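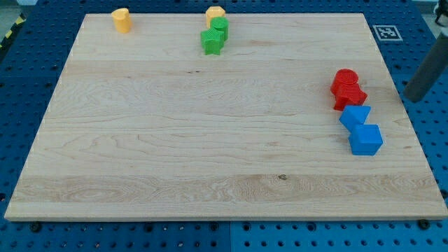 Sorting board with the Grillus block set out, yellow, green, red and blue.

Home | Bench notes | Kit reviews | Parts bin | Contact

September 2019

Grillus kit, trial notes, continued from the last page. We've got this thing on loan from Gomeo and I want my thoughts down before I forget which ones were mine and which came out of the brochure!

Set-up first. The wooden board sits straight on the blue pegboard table, and I like it a lot more than the grey mat we had under the Sobczak kit in February (that one curled at the corners and drove me up the wall). Grain's pretty busy though, and there's a little dark knot toward the lower right. Must check whether the vision software ever takes it for a part. Colours are good and strong, so sorting by colour should be the easy bit. Shape is where I expect grief, especially the green star when it's tucked up against the green cylinder like that.

Blocks: eight in the set, you can see the print lines on them, and I reckon we could run off our own spares in an afternoon. Gomeo wants 80 dollars for a replacement set, which seems cheeky for a handful of plastic.

Plan is 400 picks at the default speed, same as we gave the Sobczak. Got to 129 before lunch and then had to hand the bench over, so no verdict yet. The manual is decent up to the calibration chapter, then it just sort of wanders off. I ended up pencilling my own steps in the margin (page with the coffee ring, sorry).

Still to do:
- ask Gomeo if the service plan covers travel out to Garnthorpe or only phone support
- try the tight clusters again with the blinds down
- find the other hex key
- write up fingertip wear once the 400 are done

Leaning toward yes on the kit, no on the service plan, but ask me again after the clusters.

Print this page | E-mail this page

This site uses cookies to remember your settings. OK | More info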